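January 11, 2024

Hearing loop / quiet floor test, continued from the last entry.

Read Hatice's summary of the floor trial twice and I still don't buy it. The claim is that the Leka underlay takes footstep noise down enough that the people in the downstairs office stopped complaining. What the summary has is a set of tapping runs from before the underlay went in, a set from after, and a line from Velimir saying the tenants are happy. The before runs were done in May with the windows open. The after runs were done with the heat on and every window shut. I would expect the numbers to move with no underlay at all.

Went back through the raw sheets. Things I found:

Sheet 3 has no tapper position on it. Nikola thinks it was the doorway spot. He was not there.

The May runs used the old meter, the Varodley, which Gorazd pulled from service over the summer for drifting. No calibration check written down on either side of the May session. So we have a before set from a meter we threw out.

The downstairs ceiling had tiles missing in May. There's a note in my own handwriting that says "tiles out by stairs, ask" and I never asked. My fault.

Band at 2000 Hz looks great, everybody quotes it. The low bands, where people walking in socks do all their thumping, hardly move. In two of the runs they go the wrong way. Hatice averaged across the bands and the low end disappeared into the average. I'd like us to stop doing that. Nobody downstairs ever complained about high heels, they complained about thuds.

Called Getsemaní about the install. She says the underlay went down with the seams taped but the edges were run tight to the baseboard on the north wall. The Urnlow sheet says leave a gap and fill it with the foam strip. If the floor is touching the wall, the noise goes into the wall and around, and we've been measuring the wall. She thinks it makes a small difference. I think it could be most of it. Neither of us has a number so that argument went no place.

Did a quick check after lunch while the office was out. Tapper in the middle of the room, new meter downstairs under it, 3 runs. Then moved the tapper right up to the north wall and did it again. Wall position came out louder in the low bands every time. That's suggestive and I'm not going to call it more. The room is small and the corner will boost the low end anyway, wall contact or no wall contact. Need to do the same thing at the south wall, where the gap is supposedly right, before this means anything. Did not have time, they came back early.

Background downstairs is worse than I remembered. Fridge in the kitchenette cycles on and off and the vent rattles. I logged background before and after each run this time. One run is too close to background in the lowest band and I've crossed it out. I suspect a couple of the old runs should be crossed out too but there's no background on those sheets, so who knows.

Gorazd's view is that we should send the report as it stands since the client is satisfied. He may be right about the client. The trouble is the report says the product works, and the next building will buy it because of that sentence. The floor upstairs is 436 square feet of one room in one building with a meter I don't trust. I told him I'd sign a version that says what we measured and leaves the happy tenants out. He said he'd think about it.

Also the happy tenants: two of the desks moved to the other side of the office in the fall. Velimir mentioned it in passing. The person who complained the most now sits under the storage closet. I laughed, then wrote it down.

To do:
South wall runs, same positions, fridge unplugged (ask first).
Get the calibrator back from Nikola.
Ask Getsemaní if she can pull the baseboard on a short stretch of the north wall and cut the gap. Repeat before and after on the same day, same windows, same meter.
Find out when the ceiling tiles went back in. Building office should have a work order.
Redo the table by band. No averages.

If the gap fix alone gets us most of the drop then the underlay isn't what we were testing. I'd want to know that before anybody prints a brochure. Flarby's sample is still in its wrapper on the shelf and I'm leaving it there until we can measure one product properly.

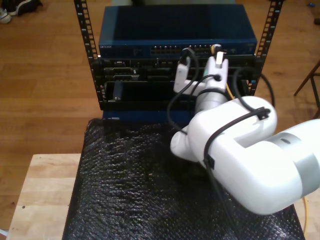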